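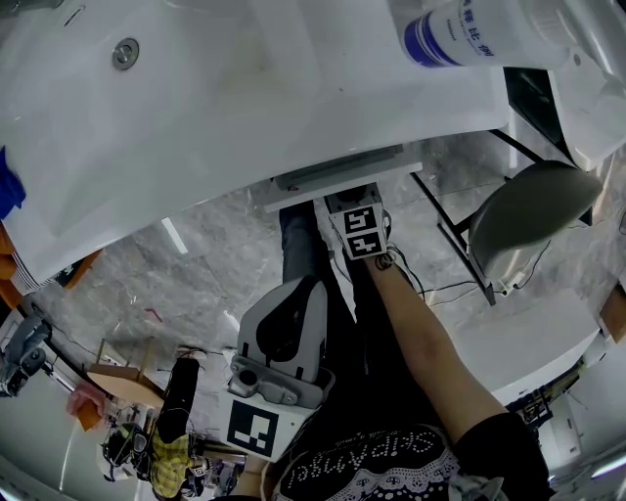 From: Lev Hladun
Date: October 7, 2026
Subject: Re: Slow drain and a smell from the overflow, freestanding tub

On the Melberg thread, R. Maksymiv wrote:

> We have a white freestanding bath, the Pimis one, fitted in January.
> Two problems. It drains slowly, and there is a smell when the
> water gets up near the overflow. I have poured two lots of drain
> cleaner down the waste and it made no difference. The floor is tiled
> right up to the tub and I would rather not lift anything. Also, what
> do people use to clean a glossy tub? Mine has gone dull in a patch
> where we leave the bottles.

Stop using the drain cleaner. On a freestanding tub the overflow pipe joins the waste above the trap, so whatever you pour down the plughole goes past it. The inside of the overflow pipe stays coated with soap and skin, and that is your smell.

Take the overflow cover off first. Most of them unscrew by hand or have one small grub screw on the underside. Photograph the washer before you pull it, they go back the wrong way round very easily. Then push a flexible bottle brush down as far as it will go and rinse with a jug of hot tap water — hot, not boiling, if the tub is acrylic. Repeat until the brush comes back clean. Mine took 3 goes.

For the slow drain, lift the plug and look for hair on the crosspiece. If it is clear there, the trap is next. Whether you can reach it depends on how the tub was set. Some have an access panel, some need the tub tipped, and with a sealed base I would get a plumber in. Do not tip it by yourself.

On the dull patch: washing-up liquid and a soft cloth, nothing else, and rinse. No cream cleaner. If the patch is still there when the surface is dry, it is either limescale or the gloss has gone. White vinegar at half strength for a few minutes will tell you which, but check the maker's sheet first and keep it off the chrome. Do not leave bottles lying on the rim afterwards. Stand them on a stool or a shelf.

Replacement overflow washers: Treva list one as part 1051. I have not tried it on a Pimis, so measure yours before ordering.

One question back. Does it gurgle as the last of the water goes? If so I would look at the venting before touching the trap.

Lev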